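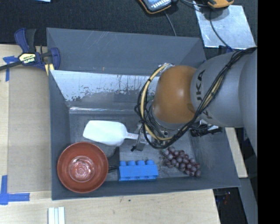

Is the Drello picking kit worth seeing in person before you buy it?

I'd say go and see it if you can get to an open day, as the videos skip over the setup and the slow parts, and those are what you'll be living with.

Okay, so now the long version! I went to the Pondis open day on November 12, 2018, mostly because my sister-in-law Citlali Valdovinos had a spare place and I'd been looking at the Drello kit online for months (since July, if you want to know how slowly I spend money). I run a small packing shop. We put together gift baskets and kitchen starter sets, and a lot of our day is somebody fishing one odd-shaped thing out of a tote full of other odd-shaped things. So when a company says its kit can do that, I pay attention.

If you haven't come across it, the Drello is a gripper plus the software that tells it where to go. You bring your own arm. I missed that on the website, and I think plenty of people will, so there you go. The basic kit is $1,597, and no arm of any kind comes with it. The one they had running was on a KUKA, gray with an orange-brown joint cover, and a good deal bigger than I would ever put in my shop. They also told me there are mounting plates for smaller arms, but they didn't have one out and I couldn't try it, so I'm leaving that out of the score.

The demo was in the back room at Hinojosa, the machine shop that Pondis shares a building with. Parking is easy. The sign is not, go past the tire place and turn in at the second gate. They let us in by groups and I was in the one that started late, with coffee (good) and those little cookies with the jam in the middle (gone by the time I got there, thank you, early group).

Fulgencio Chávez ran the talk. He's the kind of person who can't stand still while he's explaining something, and I liked him right away. He said the whole thing would take 30 minutes and it took 59, and I know because I'd told my shop I'd be back by lunch and kept looking at my phone. No hard feelings, most of the extra time was people asking questions and him answering them properly.

What won me over first was the test bin. I've been to trade shows where the robot picks up the same shiny cube all day long, and it tells you nothing. In the Drello bin there was a white plastic scoop lying flat, a round reddish-brown bowl, a bright blue toy block with the studs on top, a bunch of reddish-purple grapes, and a black utensil tucked partly under the bowl. It looked like the bottom of my kitchen drawer! And the bin was a scuffed old gray thing held by a clamp at one corner, and I took that as a good sign. Somebody has been using it.

Now, how it did. I'll go item by item in the order I cared about.

The scoop was the one I was waiting for, as we pack scoops. It's flat and smooth with a skinny handle, and it lies right down on the bottom of the bin where there isn't a lot to get hold of. The gripper went for the handle. On the first try it closed, lifted, and the scoop swung around and dropped back in. Second try it held. Fulgencio said it learns to take the handle nearer the middle, which made sense to me, and I asked him to run it again. He did, and it held again. So that's two out of three while I was standing there, make of that what you will.

The block was easy, as you'd expect. Straight down, pinch, up. If all you pack is boxes you don't need this kit and you could spend your money on something simpler.

The grapes got a big "ooh" from the group. It picked them up gently enough, more gently than I've seen a few of my summer hires manage. But it took a long while making up its mind first, with the arm hanging over the bin, and I started to get fidgety. Soledad (also a Valdovinos, Citlali's aunt, who came along for the cookies) said it looked like me choosing a melon.

The bowl I'd call a fail. It reached for the rim, slid off, reached again, and pushed the bowl into the corner of the bin, and once it was in the corner that was that. Xóchitl Zamudio, who does the support side at Pondis, leaned in and said they have a suction add-on for shapes like that called the Eltis. I asked what the Eltis costs and she said they hadn't set the price yet. Fair enough, but then I can't count it as part of what I'm reviewing.

And the black utensil it never got, with the bowl lying over one end of it. It did skip it and go on to the next thing without stopping and flashing a warning at everybody, and I was glad to see that. In my shop I'd much prefer it leave the hard one for a person and carry on.

Let's talk cables. There are so many cables. Black ones, cream-yellow ones, a thicker hose, all looping around the front of the arm in one big bundle right over the gripper. I asked whether that was how it would look at my place and Fulgencio laughed and said their demo setup gets changed all the time and a customer's would be tidier. I believe him, but I'd have liked to see the tidier one. Anything that sticks out in my shop gets caught by an apron string sooner or later. If you go to an open day, ask them about cable routing and get them to draw it for you. Xóchitl did a sketch on the back of my handout and it was more useful than the handout.

Then there's the tape. They had pieces of blue tape on the table at the corners of a flat tan sheet next to the bin, and I loved this more than I should have. It's exactly what we do on our packing benches to show where a tray goes. I asked if the software could cope with the tray being bumped out of its marks and the answer was that it copes a bit, and past that you set it up again. Setting up takes nine steps in the app. I watched Xóchitl go through them and she was quick, but she's done it a thousand times. Nayeli Magaña, who was in my group and has a print shop over in the next town, had a go after her and got stuck at the step where you outline the bin on the screen. The outline kept jumping to the edge of the table. Xóchitl sorted it out by having her start the step over. The app doesn't tell you that starting over is the thing to do, it just sits there. Please fix that, Pondis, if you're reading!

Noise: fine. I could talk over it without raising my voice. We did have to stay back behind a line, of course, and I'd want a proper guard around one of these if it was mine, and the guard isn't in the price either. Nayeli reckoned her landlord would have views.

Things I'd have liked from the day itself: a chair or two for the talk, a sheet with the real all-in price (kit, plate, guard, somebody's time to put it in), and a turn with objects from home. I had a honey dipper in my bag on purpose. Fulgencio said he'd be glad to try it next time but they weren't allowed to change the bin with a group in the room. Okay. I'll be back with the honey dipper.

So what do I think of the Drello? For flat-ish, pinchable stuff it's good, better than I expected for the money. For round smooth things it isn't there yet. It's slow on anything soft. The app needs a friendlier setup, and I'd want the cable business settled before it came anywhere near my people. The support staff were lovely and didn't pretend about the bowl, and that counts for a lot with me. I'm giving it three and a half stars out of five, and the open day gets four and a half (minus the half for the sign and the cookies).

I haven't ordered. I've asked them for a price on the kit with a small arm and a guard, and Xóchitl said she'd send it over along with the fitting drawings. If you pack mainly bags and boxes I don't think you need to make the trip. If your totes look like mine, put your name down for the next one, and get in the first group.

Update: the quote came and the guard costs more than I hoped. I'm going back to see the Eltis before I decide, and I've asked them to put two bowls in the bin this time.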